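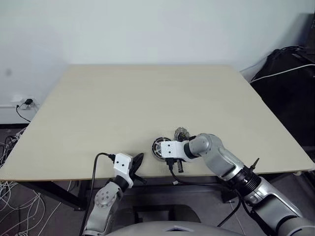

Housekeeping rules for the arm stations, by Pacita Barredo

Happy new year to all of you at Faltville, a little belatedly (it is already Friday, January 29, 2021, and I still have a paper snowflake taped to my monitor). I promised at the last shift meeting that I would write up the station rules in one place, and Jhun Mercado has been kind enough to remind me every morning since, so here we go!

The first rule is the one I care about most, and it concerns the tabletop. Only the parts for the current task go on it. If you are working with a wheel and a gear, then a wheel and a gear are what should be up there, and your coffee, your phone and the lovely clementines from the break room live somewhere else. Round parts that stand on edge get a second look before anyone presses start, as they like to wander off when the table is bumped, and I have crawled under enough furniture for one winter.

Next come cables, and I know, I know. The cable at the back of each gripper needs enough slack for the full reach of the arm and still has to stay clear of the fingers. Move the arm slowly through its whole range by hand command first and watch the loop as it goes. Anything lying on the floor, power or data, should be coiled and pushed back to the wall before the session, and please do the same with bags and cases. We are asking for 75 centimeters of clear floor along the operator's side of every table, and Jhun has a stick cut to that length hanging by the door if you want to check.

Speed is next. The first run of any new task is done at the slow setting, with one person at the stop button who has no other job. That holds for the Tada tasks and the Stiletti tasks alike, even if you have done something very similar a hundred times. Keep your hands off the table until both arms are parked and you have said so out loud.

Last, the logbook. We reached entry 1587 this week, which made me very proud, but 149 of those have no name beside them. Please sign! If a part was dropped or a gripper closed on the wrong thing, write that too, in as many words as you like. You won't be in trouble for it.

The Nwankwo station will switch over to these same rules in May. Until then, questions can come to me or to Jhun, and we are both happy to walk over and look at your table with you.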